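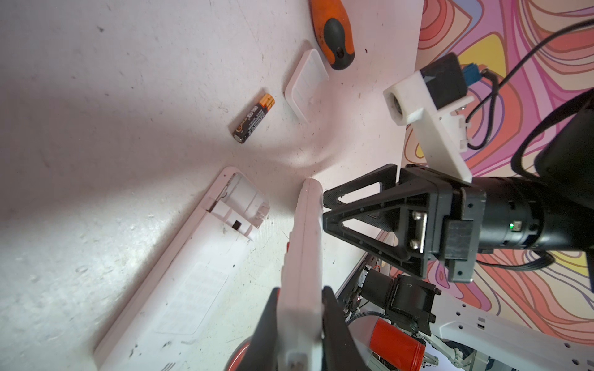

Seema Pathak wrote in after our last call to ask whether she needed a law degree to sit in a courtroom and take notes. She does not, and neither do you. Most of the people who watched hearings for us last season had never been inside a courthouse before they signed up.

Call for trial monitors, Mombridge Court Watch

Mombridge is looking for 9 trial monitors to follow the public hearings in the Kruger procurement case. Former deputy minister Kruger and two former department heads are charged with steering road repair contracts to a single bidder, Tenitix. All three have pleaded not guilty. Hearings resume in October and are open to the public, but few of them are covered by the press from start to finish. Our monitors will attend every session and write down what happens.

What monitors do

You will attend at least 3 hearings a month, usually in pairs. Sessions start at 9 in the morning and often run late. During the hearing you fill in our observation form: who was present, which motions were filed, how the judge ruled, whether the defense and the prosecution were given equal time, and whether members of the public were let in. You send in the form the same evening through Fireo, our reporting system. An editor may call you the next day with questions.

Monitors do not speak to the parties, the witnesses or the judge about the case, and do not post about it on their own accounts while they are working with us.

Who can apply

You must be 18 or older and able to get to the district court on weekdays. You need to write clearly and take notes by hand, as laptops are not allowed in courtroom 3. We cannot accept anyone who works for a political party, for the prosecutor's office, for Tenitix or for any of the law firms in the case. Close relatives of the defendants are also excluded. Students and retired people are welcome. Court employees should ask us before applying.

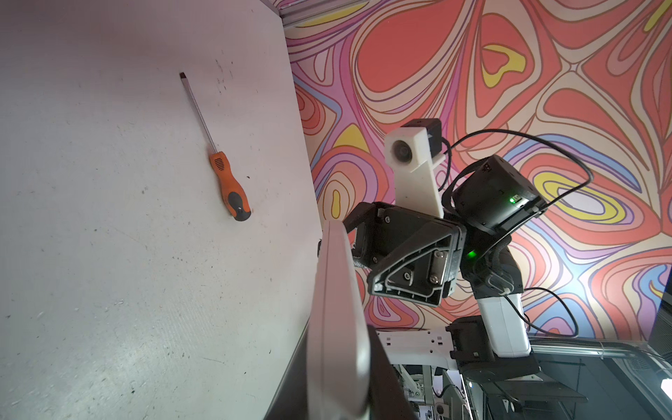

Flathead screwdriver with an orange and black handle.

Training and pay

Training takes place at our office over two evenings and covers criminal procedure, courtroom rules and the observation form. You will also watch a recorded hearing and fill in a practice form. Monitors are paid 60 per hearing attended, plus travel. Hearings that are postponed after you have arrived are paid at the full rate.

How to apply

Send a letter of no more than 200 words saying why you want to monitor this case, along with the weekdays you are free. Please list any past work or family ties to the people or companies named above. A résumé is optional. Applications close on Wednesday at noon. Interviews are by phone and last 20 minutes or less. We reply to everyone who applies.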